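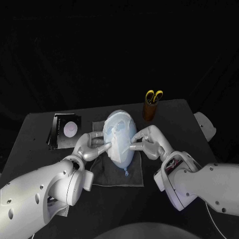 4 Kleister ansetzen und Rohling kaschieren

Dieser Abschnitt gilt für das Bastelset Tirix, Größe M und L. Der Ballon muss aufgeblasen und verknotet sein (siehe Abschnitt 3).

4.1 Kleister anrühren

1. 444 ml kaltes Wasser in eine Schüssel geben.
2. Einen Beutel Kleisterpulver Pullis unter Rühren einstreuen.
3. Masse 20 Minuten quellen lassen, dann nochmals kräftig durchrühren.

Hinweis: Klumpen lösen sich beim zweiten Rühren meist auf. Reste halten sich im verschlossenen Glas bis zum nächsten Tag.

VORSICHT
Kleisterpulver nicht einatmen. Von Kleinkindern und Haustieren fernhalten. Spritzer im Auge sofort mit klarem Wasser ausspülen.

4.2 Papier vorbereiten

1. Papier in Streifen reißen, nicht schneiden. Gerissene Kanten legen sich flacher an.
2. Für Rundungen kürzere Streifen verwenden, für die Mitte längere.
3. Helles und bedrucktes Papier getrennt stapeln — so lassen sich die Lagen später unterscheiden.

4.3 Lagen auftragen

1. Ballon auf eine weiche, rutschfeste Unterlage legen.
2. Streifen einkleistern und überlappend auflegen.
3. Falten mit dem Finger nach außen streichen. Kleine Falten verschwinden unter der nächsten Lage.
4. Den Knoten frei lassen. An dieser Stelle wird der Ballon später herausgezogen.
5. Nach der zweiten Lage 60 Minuten antrocknen lassen, dann zwei weitere Lagen auftragen.

Für Laternen genügen drei Lagen. Schalen und Masken brauchen fünf.

4.4 Trocknen

1. Rohling am Knoten aufhängen, zum Beispiel mit dem Haken Ledesma aus dem Zubehörbeutel.
2. Bei Zimmertemperatur trocknen lassen, bis sich die Oberfläche hart anfühlt.

ACHTUNG
Nicht auf den Heizkörper legen und nicht in die pralle Sonne stellen. Die Luft im Ballon dehnt sich aus — der Rohling kann reißen.

Weiter mit Abschnitt 5, Ballon entfernen und Öffnung zuschneiden.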